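9 de novembro -- caderno da bancada, streaming

Voltei hoje à caixa Pelline, aquela que engasga sempre que se muda de canal. Deixei-a ligada à rede de testes e passei a manhã a saltar entre os canais do pacote base (são 72, e juro que metade é televendas!). Com o firmware antigo, o arranque de cada canal demorava 583 ms só na negociação da licença. Uma eternidade, para quem vem do cabo.

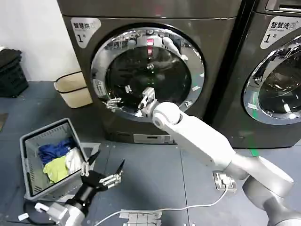
Depois do almoço baixei o buffer inicial para 40 segmentos e o áudio dessincronizou logo no canal de desporto. Subi para 50 e ficou estável, mas o guia de programação continua a aparecer em branco -- acho que é coisa do servidor da Prillcombe, não nosso.

Quem pegar nisto a seguir: não mexam no perfil Sarpong, está com as chaves boas! Falta repetir tudo por wi-fi e pedir à Brondthorpe o firmware prometido para janeiro.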